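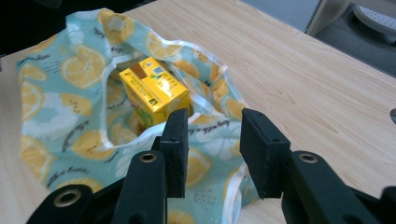
A lemon-print bag with white trim around the opening, lying open on the table.

How to Sew a Simple Drawstring Bag From One Piece of Fabric

I have made more drawstring bags than I care to admit, and I still get a little thrill when the cord pulls through and the whole thing cinches up. They are the first thing I suggest when somebody tells me they have just bought a sewing machine and are scared of it. All the seams are straight, there is no zipper, and if your lines wander a bit the gathers will hide it for you. You can finish one in an evening, even with a break for supper.

My own sewing corner is the end of the kitchen table in our house on Orell Street, so nothing in these instructions needs a big cutting table or fancy tools. I wrote a much shorter version of this page back in May, and enough of you got stuck at the casing that I have gone through the whole thing again and slowed down where it matters.

What you will need

One piece of light woven fabric, 12 inches wide and 31 inches long
Two lengths of cord, 32 inches each
Thread to match, or to clash, if you are in that kind of mood
Sharp scissors, pins or clips, and a ruler
An iron
A safety pin for threading the cord

That makes a bag a little over 11 inches wide and 13 or so tall, a good size for socks, knitting, a paperback and a snack, or the hundred little things that roll around in a suitcase. For fabric, I like plain quilting cotton for a first try. Thin slippery polyester makes a lovely light bag that folds down to nothing, but it slides around under the needle and can melt if your iron is too hot, so save it for your second or third. Mine came from a remnant bin at Tradholm, where I can lose a whole afternoon without trying.

If you are using cotton, please wash and dry it before you cut. I know, I know. I skipped it once and ended up with a bag that had shrunk away from its own cord.

A word about needles and stitches

Put in a fresh needle. A size 80 universal is right for ordinary cotton, and for the thin shiny stuff I go down to a 70 microtex. Set your stitch length to 2.5 mm and sew a few inches on a scrap first, folded double, so you can see whether the tension looks happy on both sides. My Solum machine is an old one and has opinions about thin fabric, and what helps is holding both thread tails behind the foot for the first few stitches so it doesn't swallow the corner.

Step 1: Cut and finish the edges

Cut your rectangle as square as you can manage. Zigzag down both long edges, all the way from one end to the other. It looks like extra work at this point, but those edges will be open at the casing later, and you will be very glad they are tidy.

If your fabric has a print with a clear up and down, stop and think for a minute. This bag folds at the bottom, so the picture will be upside down on one side. For scattered flowers or fruit it doesn't matter a bit. For little rows of cats, cut two pieces 12 by 16 instead and sew them together across the bottom with a half-inch seam, heads pointing away from the seam.

Step 2: Mark the casing openings

Fold the rectangle in half with the right sides together, so the short ends meet at the top. On each side, measure down from the top and put a pin at 3 inches. Everything above that pin stays unsewn. I use two pins crossed in an X there, as my stop sign, and I have still sailed right past it while listening to the radio.

Step 3: Sew the sides

Starting at the pin, sew down each side to the fold with a half-inch seam. Backstitch well at the top, going forward and back twice, as this is the spot that takes all the pulling once the bag is in use. Press the seams open, and keep pressing right up through the unsewn part so that the raw edges fold back by the same half inch.

Now topstitch around each opening in a narrow U shape - down one side, across just below the pin mark, and up the other. This holds the folded edges flat so your safety pin won't catch on them later.

Step 4: Make the casing

Fold each top edge down half an inch toward the wrong side and press. Fold it down again, one inch this time, and press once more. Sew along the lower fold, close to the edge, backstitching at both ends. Do the front and the back separately. You should end up with two tunnels that are open at both ends.

If you want a ruffle above the cord, make the second fold an inch and a half and sew a second line half an inch below the top. The cord then goes in the lower tunnel. The bag comes out a touch shorter, but it is very pretty.

Step 5: Thread the cords

Turn the bag right side out and poke the bottom corners into shape with something blunt. Fasten the safety pin to one end of the first cord. Start at the left side, go through the front tunnel, come out on the right, and go straight back through the back tunnel so you end up at the left again. Knot the two ends together. Take the second cord and do the same thing starting from the right. Pull both knots at once and the bag should close evenly.

Synthetic cord frays something terrible, so I wrap the end in tape before cutting and leave the tape on until the knot is tied. The braided cord from Villanueva Trims holds a knot nicely, and it comes in a very clean white.
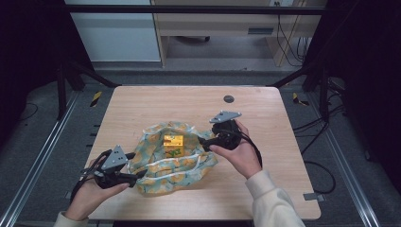 Marisela wrote in to ask whether she could get away with a single cord, as she was running short, and whether it would still close all the way. It will! Thread it through both tunnels in one big loop, starting and ending on the same side, and knot it there. You pull from one side only, so the gathers bunch up a little unevenly, and you may want to slide them along with your fingers. For a small bag I think it's perfectly fine. If you do this, you can sew the opening on the other side closed below the casing, as long as you leave the tunnels themselves free.

If something goes wrong

The safety pin is stuck in the tunnel. Feel for a fold of seam allowance and flatten it with your thumb, then back the pin up a little before going forward again.

The seam puckers. Loosen the top tension a touch and try a finer needle. On thin fabric, a strip of tissue paper under the seam works wonders, and it tears away afterward.

The cord has slipped all the way inside. Pull it out and start again, I'm afraid. Knot the ends together as soon as they are both out, before you admire anything.

For a bigger bag, add to the length twice what you want to add to the height, and make each cord at least twice the finished width plus 8 inches for the tails. I have a laundry-sized one cut out and waiting under the ironing board right now, in a green stripe, and I will put up the measurements once it's sewn and I know they are right.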